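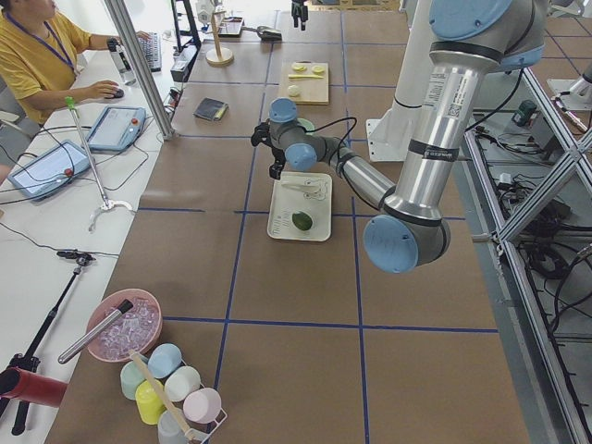 Hemant Agarwal wrote on May 9, 2018:

> We got the offer from Wultmont for the Gavano two-arm package last week. Two arms, two tablets, grippers, the aluminum frame, and a service plan for 11 months. My question for the list: has anyone run this with small food items and kitchen things, and is the service plan worth the money? The seller tells me the grippers can pick up "everything on a normal kitchen counter." I would like to hear it from a person who does not sell them. Also, do you use the standard fingers or the Pruvport ones?
>
> Hemant

Dear Hemant, dear all,

We have used the Gavano package since January, so I can answer a part of this.

First the grippers. "Everything on a normal kitchen counter" is too generous. With the standard two-finger gripper we have no trouble with a lime or with plastic cups. If the lime rolls, the second attempt is usually fine. Thin flat things are another matter. A slice of something on a cutting board is hard, and a folded cloth is harder. The fingers come down well but they close above the edge, or they push the slice away. With the Pruvport fingers this became better for the slices. For the cloth I saw no difference. Please note that Pruvport fingers are longer, so you must enter the new length in the tool settings before the first run. I forgot it once and I had to order a new pair.

For ice we have no good answer yet. We move it with a tool and not with the fingers.

About the table: we cover it with brown paper and mark large squares with dark blue tape. It is cheap and it helps a lot when you want to put the objects back in the same place. Wultmont will offer you a printed mat for 200 dollars. I would not buy it.

The tablets are heavy and the cables are stiff. Both tablets have the red stop button, and you should decide before you start where they will lie. On our desk they are next to the keyboard, within reach of the person who sits there. I recommend this, even if the desk becomes crowded.

Now the service plan. In our contract it costs 600 dollars for each arm. We called them 2 times. The first call was for a wrist joint that made noise, and the technician changed it the next morning. The second was a software question and the answer took much longer – in the end I found it in the old Kashyap manual, which still applies to most of the menus. If you have somebody in the house who can read error logs, I would take the plan for the first period only and then decide again.

One question back to you: does your offer include the mount with the flat base plate, or is it a separate line? In ours it was separate, and we saw this only on the invoice.

If you want, I can send you our settings file for the Pruvport fingers. Write to me off the list, the file is too large for the archive.

Best regards,
Tomasz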